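Okay, day 5 of the 30-day breathwork thing and I have to tell somebody, so it's going to be you all. A thread!

I signed up because Smaranda Dobre wouldn't stop sending me the link. Evening sessions, 12 minutes each, lying on the floor with a folded blanket under your knees. I figured I could manage 12 minutes of anything.

The first night I was terrible at it. You breathe in for four, out for six, and by the third round I was sneaking in extra little gulps of air like a kid underwater.

Ileana Dobre teaches it (yes, Smaranda's sister) and she has this lovely slow way of talking – lots of gaps, no whale music. She told us to quit trying to fill up all the way. Three-quarters full is plenty. That one tip changed the whole thing for me!

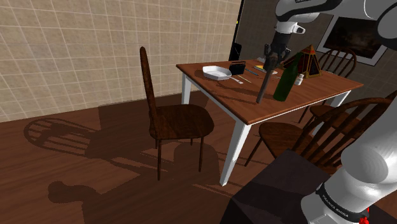

By night three I'd stopped gulping. I also noticed my jaw. Apparently I clench it all day long?? I was unclenching it at red lights yesterday and felt ridiculous and great.

Last night was the humming one. You hum on the way out, mouth closed, and feel where it buzzes. Mine was all in my nose. Ovidiu Avram said his was in his back teeth. We compared notes in the group chat until way past bedtime, so there went the early night.

Somebody asked if it helps with sleep. For me, a bit! I still woke up at 4 a.m. once, but I did the long exhales and didn't reach for my phone, and the next thing I knew it was light out. Could be luck. I'll take it.

If you're curious, there are 117 people in the June group and Ileana says you can hop in late, just start from night one. If you have asthma or you're pregnant, message her first, she'll give you a version with no breath holds.

Tonight is alternate nostril breathing and I have a stuffy left side, so wish me luck – will report back tomorrow.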